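Who Owns the Grain Silos? Merger Effects in the Jondville District
Agribusiness Project Report, Semester 2

1. Background

Flirkel is a grain handling company with receival sites across the Jondville district. In March it made an offer for Pultuta, a smaller handler that also sells seed and fertiliser. The offer was raised once and is still open. Our project looked at what the takeover would mean for growers who deliver to both companies.

2. Method

We sent a survey to 537 grain growers and received 400 usable replies. We also compared the posted receival fees of both companies over the last harvest. Khoo, a farm supply store in town, let us use its fertiliser price lists.

3. Results

Most growers who replied deliver to whichever site is closer. Where the two companies have sites near each other, fees were lower at both. At the 14 sites with no competitor close by, fees were higher and opening hours were shorter. Growers were less worried about seed, which many already order from outside the district.

4. Discussion

If the merger goes ahead, some paired sites would probably close. Longer cartage would cost the grower more, even if the fee stayed the same.

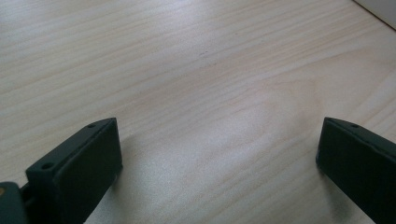 Fertiliser was harder to judge than grain handling. Pultuta sells it in bulk and Khoo sells it by the bag, so the prices do not line up well. Plotted by month, they drift up in long, uneven waves, a bit like the grain lines in a pale wooden tabletop — close together in places and further apart in others. We could not separate the effect of competition from the effect of freight.

5. Limitations

The survey covered one harvest only, and growers with larger farms were more likely to reply. Fee discounts agreed in private were not included.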